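gridportfan wrote:
Anybody here bought the Hamow handheld gripper kit yet? The bundle is two grippers, the head strap and a year of their upload service for $1,134. I want to teach a small arm to fold laundry and I'm sick of writing motions by hand.

tuhu_mike wrote:
I've had mine since February and mostly like it! You do the chore yourself with the grippers on, upload, and they send back cleaned-up tracks. I do all my shirts on the bed - it's the only big flat surface I own. 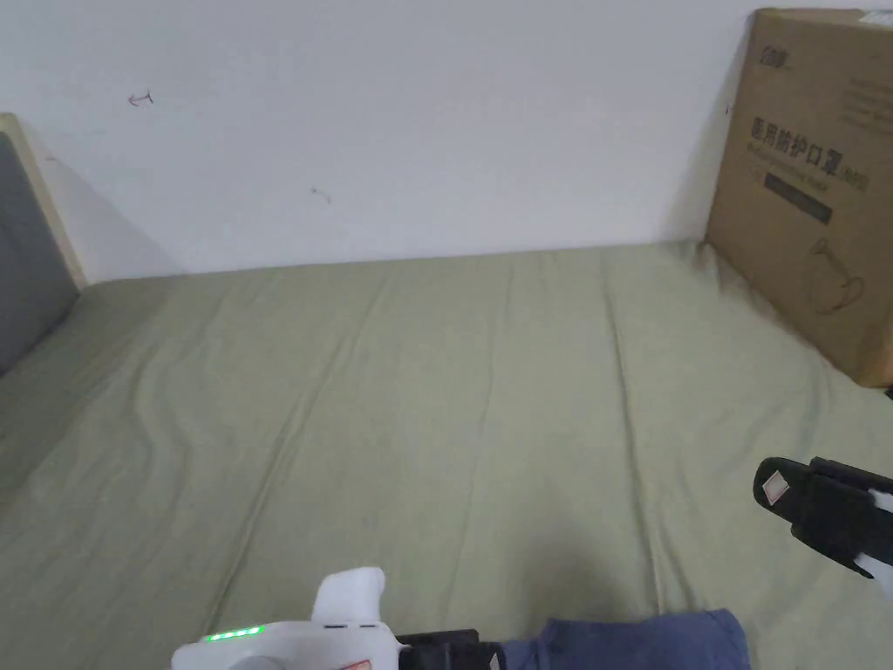 Setup took me 10 minutes, which was way better than the Plindbridge set I had before (that one went back in the box and stayed there). The marker tracking is good as long as you don't bury the fingers in fabric. I like that the status lights are right on the side of the white body, a little green row, so I can glance down in the middle of a fold and get back to it. Wrinkles in the sheet haven't bothered the tracking either, and mine always has plenty.

oldservo wrote:
Gotta disagree on the price. You're paying for plastic and a subscription. I printed my own fingers and the only thing I really miss is their software.

tuhu_mike wrote:
Fair, but the software is the whole reason I bought it. My home-built pair drifted so bad I threw out 18 clips in one evening. With these I've tossed 2.
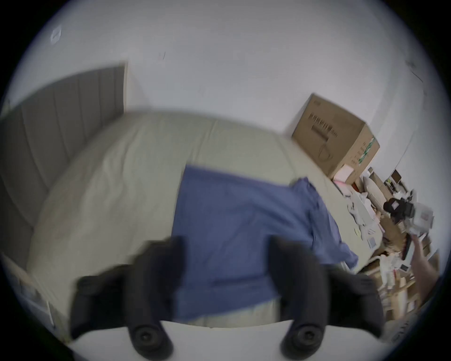

My real gripe is speed. If you swing your hands like you normally would, the finger camera smears and the service flags the clip, so you end up folding like you're underwater. You get used to it, but my first week was pretty slow going.

gridportfan wrote:
Does it handle thin stuff? T-shirts, pillowcases?

tuhu_mike wrote:
T-shirts yes, pillowcases so-so. The pads slide on anything silky.

oldservo wrote:
Stick some rubber tape on them. And ask what happens to your uploads when the year is up, I never got a straight answer out of Hamow.

Comments

Ningsih Entili: We run the Tuhumury pads on ours, much better on silky fabric.

foldy: Over a thousand bucks to do my own laundry slower, no thanks lol

gridportfan: Ordered one anyway!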